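Tuker 2: a rulebook for robot hands that grew a user interface

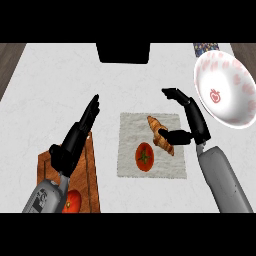
Bread goes to the right hand. The left is under rule 14.

I have now spent a good part of the winter being told off by a piece of software about pastry, and I'd like to get a review out of it.

Tuker is a practice checker for recorded manipulation work. You give it your demonstrations from a simulator, it replays them against a set of written rules, and it hands back a list of everything you did wrong. It comes from Sallow, a small outfit that used to sell the rules as a binder. Version 2 does away with the binder, which I miss a little. You could put a mug on it.

A seat costs $690 a year. For that you get the checker, the rule text, and two scene sets to practice on, a workshop called Clirinau and a kitchen called Lis. I spent nearly all my time in Lis. I run two arms with jointed robot hands, driven by a person in a headset, and kitchens are where that kind of setup goes to be humbled.

The rules

The rule text is the best thing in the box. It's short, it's written by people who have clearly sat through a lot of bad demonstrations, and it mostly avoids the word "shall." A few that I've already stolen for our own wall:

Rule 6. Say what the task is before you start, in one sentence, and stop when the sentence is true.

Rule 9. If two objects of the same kind are on the counter, the instruction must say which one.

Rule 14. A hand with no job stays still, stays open, and stays clear of anything that can be knocked over.

Rule 22. Do not correct a bad grasp by squeezing harder.

Rule 9 alone was worth an uncomfortable afternoon. We had a whole folder of recordings labeled "pick up the tomato," with one tomato on the cutting board and another on the towel, and everyone involved had simply known which was meant. The operator knew. I knew. The person who wrote the label knew, and has since moved to another department and taken the knowledge along. Tuker flagged every last one of them. I sulked, then rewrote the labels.

Rule 14 is the one you'll argue about. Sallow wants the idle hand left alone, and the checker measures drift over the length of the episode. Human beings do not hold one hand still in midair while the other one reaches for a croissant. They let it wander, they tilt it, they use it to express doubt. Our operators took the rule as a personal criticism. By the second week they had gotten a lot better at it, and the recordings are easier to read as a result, so I have to give Sallow the point. I would only ask for a looser setting for hovering over flat things. A hand held upright above a cutting board is threatening very little, and the checker treats it as though it were standing over a wedding cake.

The checker

Setup took me most of a morning. The importer wants joint names in its own format and will not guess. When it finds one it doesn't recognize it stops, names the joint, and waits for you with what I can only call patience. I came around to this. The last tool I used guessed, and it guessed that a thumb was a wrist.

Once the names are sorted it's quick. I pushed about 600 episodes through it overnight and had a report with my coffee. Each finding gives you the rule number, the time in the recording, and a button that jumps to the moment. The replay view is plain and good. You can watch from the operator's angle or from the side, and I'd recommend the side for anything involving contact, where a finger lying across a piece of bread and a finger gripping a piece of bread look annoyingly alike from above.

Contact is also where the checker is weakest. It knows that a digit touched an object. It's less sure about what happened next. It marked several perfectly decent grasps as "incidental contact," apparently on the grounds that one finger arrived well before the rest. Anybody who has tried to pick up something flaky with a rigid hand will tell you that one finger arriving early is the plan. You can mark a finding as disputed, and the disputes go into a separate list, and the separate list is then included in your total. I have written to Sallow about this. They replied that it's intended. Fine.

The Lis kitchen

The scene set is better than it needs to be. The marble counter is bright enough to give you real trouble with pale objects, and the white bowl with the hearts is a menace of the useful kind: big, tilted, and close to where your right hand wants to be. The towel is my favorite. Most simulated kitchens put everything on a bare hard surface and call it a day. Setting a target on cloth makes people approach it differently, and Rule 17 (do not move what you were not asked to move) suddenly covers the thing underneath as well as the thing next door.

The layouts shuffle, within limits you can set. Leave the limits alone at first. I widened them on day one, in a spirit of adventure, and got a run of scenes where the operator spent the whole episode trying to reach past the bowl. Tuker logged this as "operator hesitation." The operator logged it as something else.

Clirinau, the workshop, I can say less about. It's brackets, trays and a vise. The rules apply just as well there and nobody on my side wanted to do it.

Things I'd change

The rules are numbered and the numbers changed between versions. Old Rule 11 is now Rule 14. If you have the binder, and you've written "see 11" all over your notes in ink, there's a conversion table on the very last page of the help file, where you'd only find it if you'd already given up.

The severity levels go from 1 to 3, and I have yet to see a 1. Everything is a 2 until you touch something you shouldn't, and then it's a 3 and turns red. A warning system with one mood gets ignored, which seems like something a company in the business of good practice might have a rule about.

There's no way to write your own rules either. You can switch theirs off, and the report will note in its header that you did so, in bold.

Who should get it

If you have one operator and a few dozen recordings, read the free sample chapter, copy Rules 6 and 9 onto a card, and keep your money. With several operators who each believe their own habits are the normal ones, it's a fair price for an argument settled by somebody outside the building. We've renewed. The idle hands are noticeably calmer, the tomatoes are spoken of individually, and I've asked for the drift setting again in writing.

Four out of five. It would be four and a half with the binder.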